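Skideck two-arm demonstration project: progress report for March
To: Châu Hầu, Firkwood program office
From: Chiến Võ, Nasr workshop

Hi Châu,

You asked for something you could read over a coffee, so I've kept the tables for the quarterly. The short version is that the desk-tidy task is up and running on both arms, we're recording demonstrations most days, and the teleop lag that ate my February is fixed (more on that below, because I'm a bit proud of it).

The task itself is as plain as we could make it. There's a paper cup on a white table, a couple of pens, and an arm on either side. The operator drives both arms through the leader handles and puts the pens in the cup. It sounds like five minutes' work, and for your hands or mine it's five seconds' work, but a pen lying flat on a table is a rotten thing to pick up with a gripper.
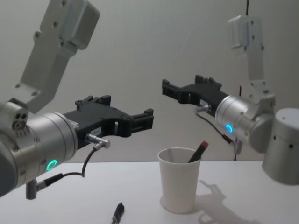

We set ourselves a target of 400 good demonstrations before we train anything serious on Foris. A "good" one, in our book, means the operator finished without knocking the cup over and without stopping to swear at the handles. I've been fairly strict on that, and I'd sooner come to you with a smaller pile than one padded out with half-finished goes.

Now, the lag. We'd been blaming the network the whole time, and I'd already started pricing a new switch. The culprit was a smoothing filter on the leader side that somebody (me) had turned up while we were chasing a wobble in the left wrist. With the filter back where it belonged, the delay dropped by 60 milliseconds and the whole rig felt different. Operators stopped overshooting the cup, and they stopped coming off shift with sore shoulders from holding still and waiting for the arm to catch up.
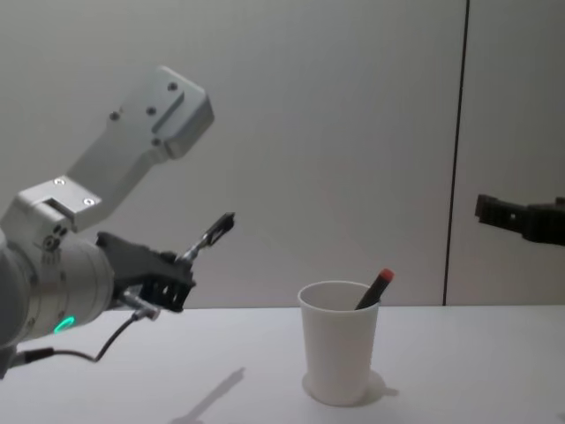 Training new operators has gone better than I'd expected too. I've settled on 20 minutes of free play before anyone records a thing. They wave the arms about, open and close the grippers, pick up the cup, drop the cup. After that we do one pen with one arm, then the other arm, and only then do we put out a second pen. People who skip the play session tend to go straight down on the pen from above and shove the fingertips into the table, and I'd like those fingertips to last the year.

We've also tried both ways of showing the task. Guiding the arms by hand is lovely for getting a feel for a motion, and I still use it to work out a new grasp. For recording, though, it puts a person's hands and sleeves in front of the cameras, so all the demos we're counting come from remote control.
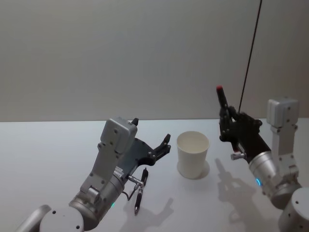
Right hand holding the red-capped marker, left gripper open, cup between them.

What's still giving us grief is the release. Let go too early and the pen can catch the rim and take the cup with it. Let go too late and the fingers brush the side on the way out. Our operators each have their own style of doing it, and I'm in two minds about whether to make everyone copy one person or let the variety stand. My hunch is to leave it be for now and see what the first training run makes of it, but I'd be glad of your view.

Shadows are the other thing. Each arm throws a big soft one over the tabletop, and it moves with every reach. I don't want to light them away entirely — the arms will cast shadows wherever they end up working — but I do want to record a batch with the lamps shifted so we're not teaching Foris one particular afternoon. 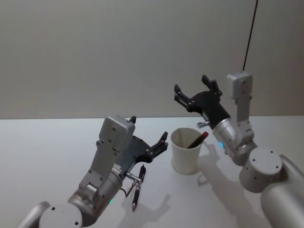

On money, we're tracking to budget. The one extra I'd flag is 2 spare sets of gripper fingers, which I'd like to order before the lead time blows out again. I can cover them from the switch we no longer need, if you're happy for me to move it across. A quick yes by email would do.

Next month's plan is to finish the current batch, do the lighting variations, start moving the cup to different spots on the table, and get the first training run going. I'm around most of Friday if you'd like to come by and have a turn on the handles yourself. Wear something with loose sleeves, the harness rides up.

Cheers,
Chiến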